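How to oil tired chopsticks (and get them matching again, more or less)

I only started doing this because my kitchen drawer had turned into a graveyard of odd chopsticks, some dark, some pale, all of them dry and a bit furry at the ends.

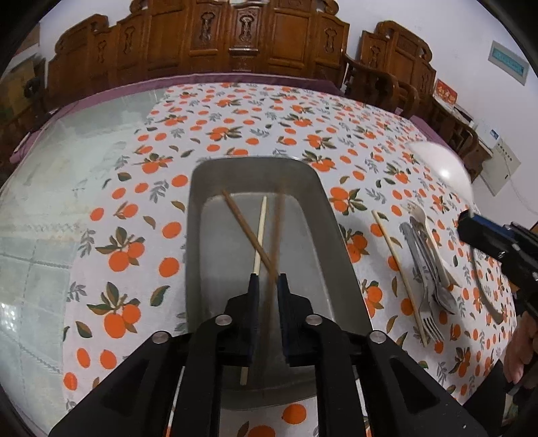

You don't need much for this, and you'll have most of it in already. I use a metal tray with sides, a soft cloth, some very fine sandpaper and a bottle of food-safe mineral oil. The tray matters more than you'd think! Chopsticks roll, oil runs, and if you love your tablecloth as much as I love my orange-printed one, you want everything kept inside those sides. An old baking tin does the job just as well.

First, sort them out. Lay them all down and throw away anything split or splintery, however fond of it you are. Lacquered and painted ones don't want oil at all, so put those back in the drawer. Bare wood is what you're after, and it doesn't matter if it's brown or pale.

Wash the rest in warm soapy water, rinse them and stand them upright in a mug to dry overnight. Please don't rush this bit. I once oiled a batch after lunch that I'd washed at breakfast and they went cloudy and smelt odd for weeks (my own fault, I was expecting guests).

Next day, have a feel along each one. If it's rough, wrap a scrap of sandpaper round it and slide it up and down with the grain. Mine is Gruston paper, 400 grit or thereabouts, and a piece the size of a playing card lasts me ages. Wipe off every bit of dust afterwards, tips especially.

Now the oil. Put a small puddle in the tray, roll the chopsticks through it and then rub each one with the cloth until it's coated all over. Pale wood drinks it up and goes a shade darker, so if you're trying to bring a light one closer to a brown one it'll help a little, though it won't work miracles. Give them five minutes, turn them, then give them another five and add a drop more wherever they look thirsty.

Buff them hard with a dry bit of cloth and leave them somewhere airy until the next morning. If they still feel greasy, buff again. Spread the oily cloth out flat outdoors to dry before you bin it.

My friend Milagros Yupanqui swears by walnut oil and hers do look lovely, but I've had cooking oils go sticky on me and I can't be serving walnut to my sister, who's allergic. Mineral oil for me.

I do mine every December before the family descends, and again in summer if I remember.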